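## 4. Label printer set-up (Ovov 50)

Do this before you load any stock. Takes 10 minutes, less if the drivers already on the PC.

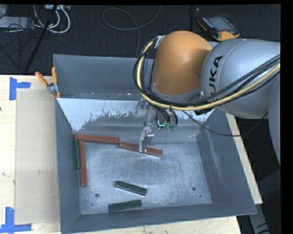 1. Plug in power, then USB. Not a hub.
2. Open lid, drop roll in - labels face up.
3. Close lid till both sides click.
4. Hold FEED for 4 seconds. One blank comes out.
5. Print test lable 1318 from the menu.

**Note:** faded print - raise darkness one step, try agian.

**Caution:** print head gets hot. Let it cool before cleaning.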